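Is it worth sorting snacks into open boxes, or do they just end up a mess again?

Posted in Kitchen & Pantry, Aug 29, 2022

Hortensia Guzmán

My sister-in-law swears by putting all the small stuff (jelly cups, single crackers, those little foil packets) into open plastic boxes. I have my doubts. I tried it last December with two Vallier bins and within a couple of weeks everything was in a heap at one end and the fruit cups were on the bottom with their lids pressed in. The bags they came in at least keep each kind together. Has anyone kept this going for longer than a month? And do you need the boxes with dividers? They cost twice as much and I'm not convinced.

velon_k

get the ones with dividers. they work fine for us

Obsa Abera

I'd skip the dividers. I bought a set from Asero and the sections were sized for something, but not for any snack I have ever bought. Long packets wouldn't lie down, and the cups sat on top of the partition and tipped. I took the inserts out and they've been in the garage ever since.

A plain open box can work if you don't ask too much of it. Most of the pretty pantry photos show boxes filled to the rim, and I'd like to see those same boxes after a weekend with kids home. Mine stays usable because it's shallow and I stop well before it's full. Flat packets go in on one side, the puffy foil ones lean against the wall of the box, and the sealed cups go in last with nothing on top of them. 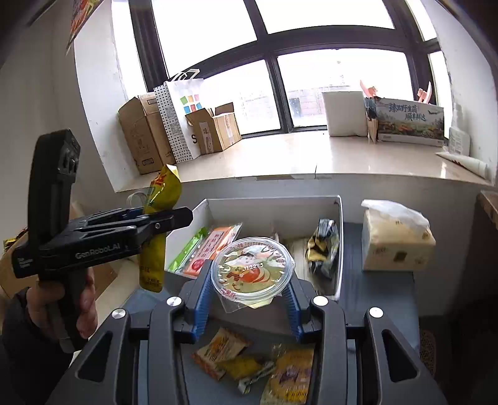

The film lids are the weak point. If one gets a dent from the corner of another packet it may still be sealed, but I don't trust it and I eat that one first. Pick cups up by the sides and set them down flat. Tossing them in from above is how I got syrup all over a shelf liner.

As for whether it lasts, mine has gone 8 months, and I redo it every time I shop. That takes a few minutes. If you hate that sort of chore, keep the bags and clip them shut. I don't believe the people who say a box "runs itself".

Hortensia Guzmán

Thanks. Mine are deep, so that may be half the trouble. I'm not buying more until I've tried filling them less.

workneh200

I priced the divided kind last week and put them back on the shelf. A shoebox lid does the same job if you only want to keep two things apart. Cut it to the width of the box and wedge it in.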